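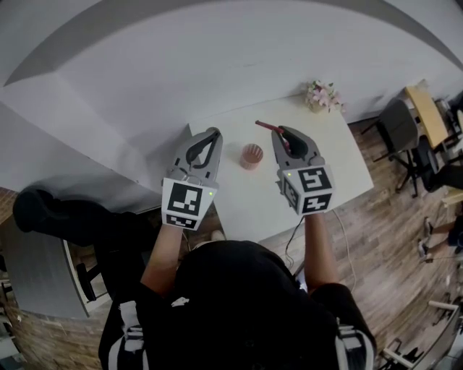
Wirgate winter patch: your questions, and the answers we trust so far
Updated 2019-11-13

Is the new Rarness map really in ranked play?
Yes, from today. The patch notes call it "balanced for all team sizes". We've heard that before, about Triltstead, and Triltstead was pulled twice. Play it in casual first and see whether the east bridge is as fair as they claim.

What happened to Cruickshank?
His shield now lasts 2 seconds less and his hook costs more to use. The studio says he was winning too many matches but hasn't published the win rates, so you'll have to take that on faith. We don't.

Has the shop changed as well?
Of course it has. The winter bundle costs 1,539 coins. Coins are sold in packs of 100, so you can't buy the exact amount and you'll be left with change you can't spend on much. The studio describes this as "flexible".

Can I earn the bundle without paying?
In theory. Daily tasks give nearly 100 coins if you finish every one of them, and the event closes in January. Check what you've already got saved before you start.

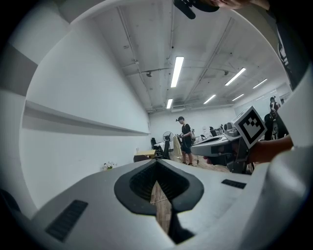 Will my rank be reset?
Only if you're in the top tier. Everyone else keeps their current rank, according to the notes. Last season's notes said the same and a fair few players still dropped a division overnight. Take a screenshot of your profile before you update.

Is the lag on Triltstead fixed?
The notes say "improved". That could mean anything. Our own matches this morning felt much the same as last week's -- smooth until both teams reach the mill, then a stutter.

Do old replays still work?
No. Anything saved before the patch won't open, and there's no way to convert it. If you've put off recording a match you like, you've missed your chance.

When is the next patch?
January, supposedly. No day has been given. We'll update this page when there's a download to look at, and not for a teaser trailer.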